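How to Set Up a Shared Desk for Long Computer Work

Updated March 15, 2021

This page covers height, monitor position, input devices and cabling for a desk used by more than one person. It assumes a fixed-height desk and an adjustable chair. Allow one session for the first setup and a few minutes for each later user.

Tools needed: tape measure, masking tape, marker, small screwdriver, hook-and-loop cable straps (200 mm).

1. Set the chair first

Sit all the way back. Raise or lower the seat until the forearms are level with the desktop and the shoulders are not lifted. If the feet no longer rest flat on the floor, add a footrest. Do not lower the seat to fix the feet, as this moves the error to the wrists.

Chairs in the Hoekstra line have a numbered scale on the gas column. Note the number. On chairs without a scale, wrap masking tape at the height of the sleeve and write the user's initials on it.

2. Place the keyboard and mouse

Put the keyboard on the center line of the main monitor, lining up the B key and not the middle of the case. Leave 160 mm between the front edge of the desk and the space bar. The mouse goes at the same level, close enough that the elbow stays near the body.

Keyboard feet should be folded in. A raised back edge bends the wrist upward and is useful only for people who type standing.

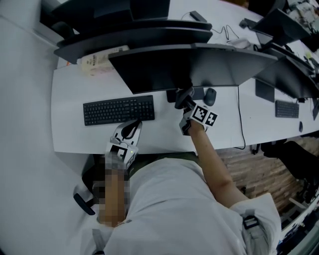

3. Position the monitor

The top line of text should be at eye level or slightly under it. Users with progressive lenses will want it lower – often by the full height of the stand. Distance is one arm's length, measured with the fingertips touching the screen.

On an Altar arm, loosen the tension screw before changing height and retighten it by a quarter turn at a time. If the screen drifts down overnight, the tension is too low for its weight. With two or more monitors, set the main one straight ahead and angle the others in so that their edges meet.

4. Check the light

Turn the screen off and look for reflections. Any bright shape visible in the dark panel will be visible during work. Turn the desk side-on to the window if the room permits it. Desk partitions block low glare but do nothing about ceiling fixtures; for those, tilt the screen forward a few degrees.

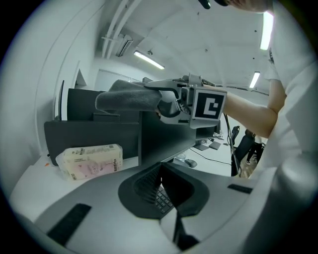
Brightness comes last. Open a blank white page and reduce the level until the page looks like a sheet of paper under the same light. Repeat the check in the evening, and save both levels if the monitor has presets.

5. Route the cables

Fasten the power strip under the desk, at the rear. Leave enough slack for the monitor to travel its full range, then strap the bundle at 4 points. Mouse cables should be free for the last 200 mm.

6. Record the settings

Tape a card under the desktop with seat height, monitor height and brightness for each user.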